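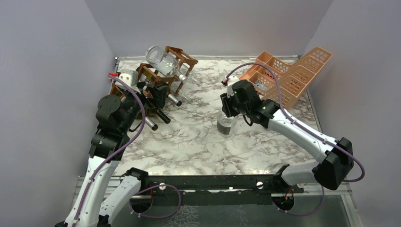
3. Les règles de la cellule, telles qu'on les applique vraiment

3.1. D'où viennent ces règles

Je commence par un aveu : notre première version du règlement tenait sur un bout de carton scotché à la paroi, et elle disait à peu près « on ne met pas les mains dedans quand ça bouge ». C'était un bon début ! Mais le jour où Omid Ahmadpour et moi avons voulu comparer nos enregistrements avec ceux de l'équipe de Likoter, on s'est aperçus que chacun rangeait la table à sa façon, coupait l'alimentation à sa façon et notait les échecs (ou ne les notait pas, j'y reviendrai) à sa façon. Impossible de dire si un écart entre les deux séries venait du contrôleur, des objets ou de l'humeur de l'opérateur.

Nous avons donc écrit un protocole commun, le protocole Vunis, que je raconte dans cette section. Je dis bien « raconte » : le texte complet est en annexe, avec ses numéros d'articles et son vocabulaire un peu raide, et je préfère m'arrêter ici sur les points qui nous ont fait discuter. Mahsa Rezaei, qui avait déjà rédigé des consignes pour les cellules de Plinura, a tenu la plume pour l'essentiel. Moi, j'ai surtout tenu le rôle de celui qui demande « et si on oublie ? » toutes les cinq minutes.

La Figure 1 montre le poste à deux bras pour lequel le protocole a été écrit.

Figure 1. Poste bimanuel du protocole Vunis. Les deux pinces sont placées au-dessus d'objets : à gauche, un casier à bouteilles en bois ; à droite, une bouteille d'eau en plastique transparent, debout. Le milieu du plan de travail est dégagé.

3.2. Dégager le milieu

S'il ne fallait garder qu'un article, je garderais celui-là. Le protocole découpe le plan de travail en trois : une zone gauche, une zone droite, et entre les deux une bande que nous appelons la zone commune. Les objets de départ vont à gauche ou à droite. La zone commune reste libre au lancement de l'épisode, quelle que soit la tâche, même quand ça oblige à serrer un peu le reste.

Ça paraît maniaque, je sais. Mais c'est dans cette bande que les deux bras ont le droit de se croiser, de se passer un objet ou de se replier en cas de doute, et un bouchon oublié au milieu suffit à gâcher une séance. Au début, Omid trouvait la règle trop stricte (il voulait autoriser les objets plats, type serviette ou dessous de verre) et on a essayé pendant quelques jours. Résultat : des débats sans fin sur ce qui compte comme plat. On est revenus à la bande vide, et franchement tout le monde respire mieux.

Deux précisions tout de même. La zone commune n'est pas tracée sur la table, pour ne pas introduire de repère visuel que le modèle finirait par apprendre ; l'opérateur se sert d'un gabarit en tissu qu'il retire avant de lancer. Et si un objet roule dans la bande pendant l'épisode, on ne le ramasse pas : on laisse finir, ou on arrête l'épisode avec le code prévu. Jamais de main qui traverse en vitesse, même très vite, même quand on est sûr de soi. Surtout quand on est sûr de soi !

3.3. Les objets qui roulent, les objets qui cassent

Le casier de la Figure 1 nous a coûté plus de réunions que tout le reste. Une bouteille en verre couchée sur un casier, c'est exactement le genre de situation qu'on veut voir dans les données, parce que c'est le genre de situation qu'on trouve dans une vraie cuisine. C'est aussi, évidemment, du verre en hauteur à portée d'une pince.

Nous avons envisagé d'interdire le verre. Mahsa s'y est opposée, avec un argument que je trouve toujours bon : si on retire tout ce qui est fragile pendant la collecte, on fabrique un robot qui n'a jamais eu de raison d'être délicat. Le compromis retenu est le suivant. Le verre est admis à raison d'un seul objet par épisode. La vitesse des deux bras est limitée à 200 millimètres par seconde dès que cet objet est sur le plan de travail, et la limite vaut aussi pour le bras qui ne s'en occupe pas. L'opérateur porte des lunettes. Enfin, toute casse met fin à la séance, et pas simplement à l'épisode : on éteint, on ramasse, on inspecte les doigts des pinces, on prend un café, et on recommence avec une fiche neuve.

Pour les objets cylindriques, l'article est plus souple. On accepte qu'ils dépassent de leur support et qu'ils soient posés de travers, puisque c'est précisément ce qui rend la saisie intéressante. On demande seulement que l'orientation de départ soit tirée au sort dans la liste de l'annexe. Avant ça, chacun avait ses habitudes (moi, je mettais toujours tout pointé vers l'avant, sans m'en rendre compte) et ces habitudes se voyaient très bien dans les données.

3.4. Les câbles, parlons-en

Sur ce poste, les câbles violets courent le long des bras et forment des boucles au-dessus des pinces. La boucle est nécessaire, le poignet doit pouvoir tourner, mais une boucle trop ample accroche les objets et une boucle trop courte tire sur le connecteur. Nous avons perdu un après-midi entier sur un défaut intermittent qui venait de là.

Le protocole impose donc un contrôle des câbles avant chaque séance, moteurs coupés. On suit le câble du doigt depuis la base jusqu'à la pince, on vérifie que les colliers n'ont pas glissé, puis on amène le poignet à la main dans ses deux positions extrêmes. Si le câble se tend avant la butée, on reprend la boucle. Le tout est consigné sur la fiche, avec les initiales de celui qui l'a fait. Les collègues de Bagheri, qui ont relu une première version du texte, nous ont suggéré d'ajouter un remplacement systématique des colliers toutes les 200 heures de fonctionnement, et nous l'avons repris tel quel.

J'insiste sur les initiales. On avait d'abord une simple case à cocher, et une case, ça se coche tout seul, un lundi matin, en pensant à autre chose. Avec des initiales, les gens regardent. Je n'ai aucune mesure à l'appui, c'est une impression, mais Mahsa la partage et elle est plus difficile à convaincre que moi.

3.5. Arrêter, et savoir pourquoi on arrête

La plupart des consignes que j'ai lues décrivent très bien comment appuyer sur l'arrêt d'urgence et disent très peu de choses sur la suite. Or c'est la suite qui nous posait problème ! Un opérateur qui craint d'avoir à justifier son arrêt hésite une demi-seconde de trop. Le protocole Vunis pose donc que tout arrêt est légitime et n'appelle aucune explication sur le moment. On note un code parmi quatre : contact imprévu, objet hors zone, défaut matériel, doute de l'opérateur. Le dernier est le plus important à mes yeux, et je me suis un peu battu pour qu'il figure dans la liste au même rang que les autres.

Après un arrêt, les deux bras restent immobiles jusqu'à ce que l'opérateur ait fait le tour du poste à pied. Un bras ne repart jamais seul. Nous avions au départ une procédure qui permettait de relancer le bras non concerné pour gagner du temps, et elle était correcte sur le papier, mais elle demandait à l'opérateur de savoir lequel des deux était en cause. Dans le feu de l'action, on se trompe. J'ai moi-même accusé le bras droit pendant toute une matinée alors que la butée logicielle du gauche était mal réglée.

3.6. Garder les échecs

Reste la question des épisodes ratés, sur laquelle nous avons eu notre seule vraie dispute. Omid proposait de les effacer à la fin de la séance pour alléger le stockage. Je voulais tout garder. La campagne dont nous parlons ici compte 600 épisodes enregistrés par 18 opérateurs, et dans une collection de cette taille, la tentation de faire le ménage est forte, surtout quand on vient de passer une heure devant une pince qui rate le même goulot.

La règle adoptée est que rien ne s'efface sur le poste. L'opérateur qualifie l'épisode (réussi, partiel, échoué, interrompu), il peut ajouter une phrase libre, et le tri se fait plus tard, par quelqu'un d'autre, avec les fiches sous les yeux. Les phrases libres sont une mine. On y trouve des choses comme « pince arrivée trop haut, j'ai laissé faire » ou « repris le panier de travers, voir si gênant », et c'est grâce à elles que nous avons récrit l'article sur la position de départ des paniers et bacs. L'ancienne version exigeait qu'ils soient posés bien à plat. La nouvelle admet qu'ils soient inclinés, à condition que l'inclinaison soit notée et que le contenant tienne tout seul.

3.7. Ce qui nous gêne encore

Le protocole a des trous, et autant les signaler avant que les relecteurs ne tombent dedans. Il suppose un opérateur unique par poste, alors qu'en pratique on est souvent deux, l'un aux commandes et l'autre à la fiche, et nous n'avons pas écrit noir sur blanc lequel des deux a la main sur l'arrêt (les deux, à mon avis, mais ce n'est pas dans le texte). Il ne dit presque rien des liquides. Pour l'instant chaque récipient est vidé et séché avant d'entrer dans la cellule, une consigne orale que Mahsa aimerait voir devenir un article en bonne et due forme.

Il y a enfin la limite de vitesse de l'article sur le verre. Nous l'avons choisie après essais, elle nous convient, mais je serais bien en peine de la défendre pour un poste dont les bras seraient plus lourds ou plus longs. L'équipe de Likoter travaille avec une valeur plus basse sur son propre poste, et nous n'avons pas encore refait les mêmes tâches aux deux vitesses pour comparer les taux de saisie. Les fiches de séance utilisées pour cela sont reproduites en annexe, à la suite des articles.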